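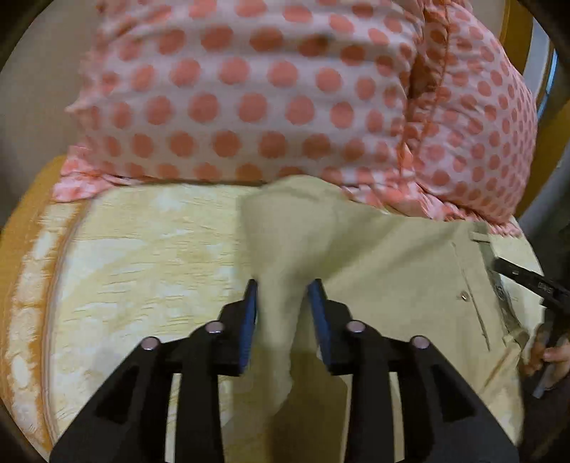
Khaki clothing spread on a bed.

Makovura Extends Duty Boot Resoling Program to Larna and Zarnow

LARNA - Makovura, a maker of footwear for police, corrections and fire personnel, will open its duty boot resoling program to agencies in Larna and Zarnow in March. The program was previously limited to departments holding a direct supply contract.

Under the program, an agency sends worn boots to the Makovura repair shop in Zarnow, where the outsole and midsole are removed and replaced. The upper is inspected for seam separation, eyelet damage and loss of water resistance. Boots that fail inspection are returned unrepaired at no charge. A pair may be resoled up to 2 times.

The shop processed 855 pairs during the pilot period, out of 898 received. The remaining pairs did not pass upper inspection, most often due to cracking at the flex point behind the toe.

"Patrol officers wear through an outsole well before the upper is finished," said Sveva Vitale, program manager at Makovura. "We set the inspection criteria first and the price second. Agencies asked for a fixed turnaround, and we have written that into the terms."

Standard turnaround is 4 weeks from receipt. Replacement outsoles are supplied by Gatti in the same slip-resistant compound used on new boots - no change to an agency's uniform specification is required. Side-zip and lace-up models in black and brown are eligible. Boots with a steel shank are accepted, but those with a puncture-resistant plate must be identified on the intake form.

Individual officers may take part through their department's quartermaster or uniform office. Orders from individuals are not accepted at this time.

Intake forms and shipping labels are available from the Makovura agency sales desk, open from 8 a.m. to 4:30 p.m.

Media contact:
Sveva Vitale
Makovura, Agency Programs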